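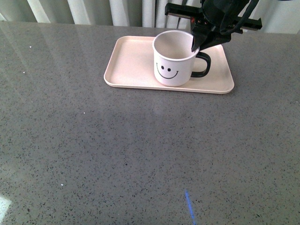 *Mug on its tray, 3/7/18.*

I slept badly and woke before the birds. Today was the meeting about the methods chapter, and I had promised to bring it shorter than last time. It was shorter. I had taken out the whole part on field notes, and then in the evening I put half of it back, so the gain was small. I read it once more on the bus to Ukosbridge and found a sentence with no verb. I corrected it with a pencil, standing, and now it has a verb but the handwriting is terrible.

Szymon Dudek had read everything. He always reads everything, also the footnotes, and he puts a small dot in the margin when he is not happy but has not yet decided why. I counted the dots while he was looking for his glasses. I will not write the number here.

His main point was about the word "participation". In the first chapter I say that the learners in the Narkeck evening classes participated in the research. In the methods chapter I say that they were interviewed, and that I showed them my summary at the end. He asked me which of these two things happened. I said both. He waited. Then I said that perhaps the second one happened, and the first one is what I wanted to happen when I wrote the application.

He was kind about it. He said that most theses in our field have this gap somewhere and the good ones describe it. But he also said that the examiner will find it in ten minutes if I do not describe it, and that I will then have to speak about it without preparation, in my third language, with my mother in the second row. (She has already asked which dress.)

After this we spoke about the length. The faculty wants a summary of 1000 words in the front of the thesis. Mine has 2081. I had believed it was nearer to the limit, but I had been looking at the wrong file for a month. Szymon suggested that I write it again from nothing, without the old text open on the screen. I think this is good advice and I do not want to follow it.
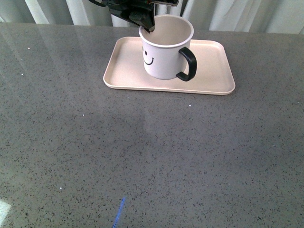
Sumathi Kaimal wrote to me in the afternoon that the summary should be written last, after the conclusion, and that I am polishing the front door of a house without a back wall. She also asked whether the women in the Narkeck group ever saw the interview questions before I used them. If yes, I should say so very clearly, and if no, I should say this too, in the same size of letters.

I had to go to my notebooks for the answer. It is more complicated than yes or no. Before the first round they did not see the questions. Before the second round I read them aloud, and they laughed at question four. It asked, "How would you characterise your confidence as a reader?" One woman said that she would not characterise it, she would just read. So we changed the question together to "What did you read this week, and did it go well?" The answers to the new one were much longer, and they were about real things: a letter from the electricity company, a recipe, the instructions on a child's medicine.

I had forgotten this completely! It is not in the chapter. It is not in the Dutel transcripts either, as the recorder was still off when we did it. It is only in the notebook, in green ink, with a stain across the date. I think it was October, because on the next page I complain about the heating in the school.

So there is a little bit of participation after all. It is one question in one round. I must be careful not to make it bigger than it was. I wrote a page about it immediately, before dinner, and I called the section "Changing question four", which is plain but says what is in it.

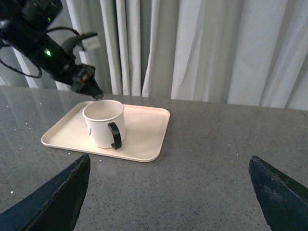 The conclusion is still the real problem. I have the findings in order and I have the Mtshali article to argue with, and I know what I want to say: that the women learned to read faster when they chose the texts, but they stayed in the class for a different reason, and our evaluation forms have no box for this reason. It can be said in five lines. I write one of the lines, I take it away, I write it again with "arguably" in it. My hands are above the keyboard exactly like the two pointed tips of that black gripper above the white mug, very near the rim and a little to the left, and the green light is on, and the chapter has no conclusion. Tomorrow I will write the five lines badly and print them.

Other things, so that I do not forget. The ethics form must be signed again, as the old one has the former title. The library will print and bind, but they need the file as PDF and they do not accept more than 200 pages without a special request. I must ask Szymon if the appendices are counted. The interview guide should go in there in both versions, the old question four and the new one, next to each other.

I answered Sumathi in the evening and told her the story of the question. I also asked if I may thank her by name in the foreword. She has not replied yet, but it is late where she is.

My mother called at nine. She has decided on the blue one. I told her that there is not even a date for the defence, and she said that a dress also needs time. Then we spoke about my aunt's knee for a long while, and I did not think about the summary at all until I put down the phone.

To bed now. The old summary file is closed, and I have moved it to another folder with a boring name, so I will not open it in the morning by habit.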